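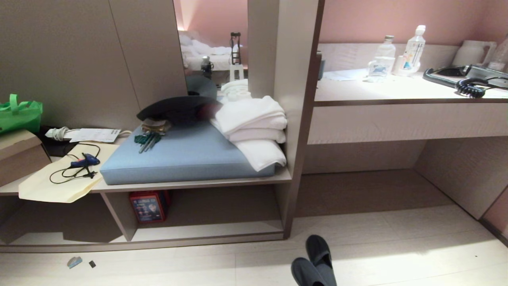

Farnis Hardwax Oil for Interior Wood
Maker: Filtska
Can sizes: 2 liters and 4 liters
Finish: matt, clear

Farnis is an oil with wax for floors, stairs, shelves and furniture of real wood. It goes into the surface and leaves only a thin layer on top, so you can still feel the grain with your hand. It is not suitable for laminate, foil or melamine fronts, where it stays sticky and must be wiped away with white spirit.

We sell Farnis since April, after the older Lüthi oil was taken out of the program. Customers who have a floor treated with Lüthi can continue with Farnis directly. Please sand lightly with a fine pad first and remove all the dust.

How to apply
Stir the can well, the matt agent sinks to the bottom. Put on a thin coat with a short-hair roller or a flat brush, always along the grain. Wait 13 hours before the second coat. On oak the second coat can be very thin. On ash and maple we recommend a small test in a corner, as the color becomes a little more yellow than many people expect.

Cloths with oil on them can catch fire by themselves. Lay them flat outside to dry, or keep them in a closed metal can with water.

Price
2 liters: 47 euros. For the price of the 4 liter can please ask in the shop, it changes with the delivery.

Delivery
Orders are sent from our store in Ridham. In frost we hold the cans back until the weather is milder, and you will receive a message from us. Pick up is possible at any time in opening hours.

Questions about older floors are answered by Ottilie Lanz. Please write to her which wood you have and what was put on it before, if you know this.

Page last changed: Dec 17, 2022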